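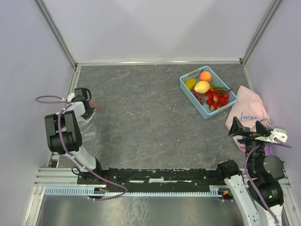

[그리퍼·말단장치] 시험 공유

제목: Re: 얇은 비닐에 Giltitz 핑거 써 보신 분?

> Flovadent 기본 핑거로는 얇은 비닐이 자꾸 미끄러집니다.
> 힘을 올리면 이번엔 봉투가 통째로 구겨지고요.
> Giltitz 쪽으로 바꾸면 나아질까요? 손목 카메라 시야를
> 너무 가리지 않는지도 궁금합니다.

네, 바꿔 볼 만합니다! 저희도 7월 내내 같은 문제로 씨름하다가 양팔 다 Giltitz로 갈아 끼웠는데, 요즘은 시험하러 가는 길이 즐거울 정도예요. 벌리면 V자로 열리는 검은 핑거입니다. 천 가방은 윗부분 모서리 쪽을 집게 하면 무난하고, 과일 바구니 옆처럼 좁은 자리에서도 접근 각도 잡기가 훨씬 편해졌습니다.

진짜 재미있는 건 투명 지퍼백이에요. 지금까지 138회 돌려 봤는데 실패한 경우를 보면 대부분 필름 한가운데를 노렸을 때였습니다. 접힌 부분이 하얗게 번들거려서 깊이 값이 튀거든요. 목표점을 주황색 지퍼 띠 쪽으로 옮겼더니 검출이 눈에 띄게 안정됐습니다. 띠가 고리처럼 휘어 있어도 색이 진해서 잘 따라갑니다. 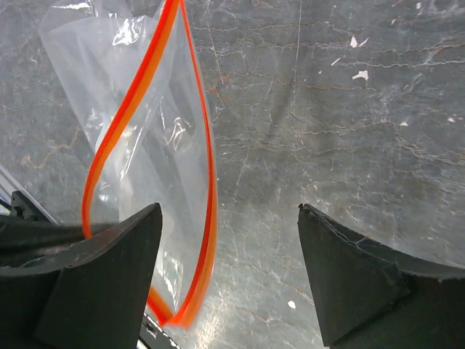

표정우
Gindside 작업셀 그리퍼 평가 담당

시야 질문에 답을 드리면, 손목 카메라 화면 아래쪽 양옆으로 핑거가 꽤 크게 들어옵니다. 그래도 끝이 뾰족해서 두 핑거 사이 바닥이 그대로 보이고, 저는 이 틈을 정렬 기준으로 씁니다. 처음엔 마스크로 가려 버릴까 했는데 안 하길 잘했어요.

해 보실 때 참고하세요.
- 닫는 속도는 기본값의 30%부터
- 접촉 후 2mm만 더 닫고 정지
- 바닥이 대리석 무늬면 고정 카메라 노출을 한 단계 낮추기 (흰 줄무늬와 필름 반사를 헷갈립니다)

아쉬운 점도 있습니다. 핑거 윗모서리에 긁힌 자국이 희끗하게 남는데 색 임계값을 빡빡하게 잡으면 이게 걸립니다. 그리고 Ivanov 제어기에 물리면 첫 보정에 3시간 넘게 걸렸어요. 펌웨어 탓인지 제 설정 탓인지는 아직 모르겠습니다. Ivanov 쓰시는 분 계시면 보정 시간이 얼마나 나오는지 알려 주세요.

설정 파일은 메일 주시면 바로 보내 드립니다. 다음엔 같은 지퍼백으로 Flovadent 핑거를 다시 끼워서 비교해 보려고요. 결과 나오는 대로 이 스레드에 올릴게요!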